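Levora Hand Gripper, Build Guide
Section 12: Fitting the finger pads and trying them on cloth
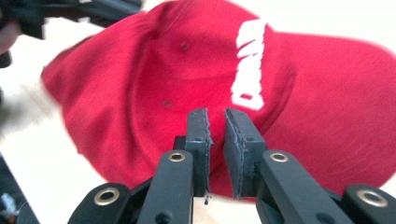
By now the linkage should swing freely and you're probably itching to pick something up! Give yourself an unhurried evening for this part, though. Sabina Hettiarachchi and I have each done it in a rush at the Gukstead workshop, and each of us did it over again the next day.

1. Squeeze the handle and let it go a few times. Both fingers should move together and open again without any coaxing from you.

2. Set a pad on each finger and start the screws by hand, then snug them down a little at a time, going back and forth between them.

Note: If you're using the Steditik pad kit, cut the strip to 70 mm before you peel the backing (it really doesn't like being trimmed afterward).

3. Lay a soft cap on a flat table, bring the open fingers down over a fold near the brim, and close them slowly. Lift it up to 78 mm and hold it there while you count to yourself.

4. If the cloth slides out, wipe the pads and go back to step 2.

Caution: Keep your free hand away from the links while the fingers are closing. They pinch, and rather hard.

Anwara Dewan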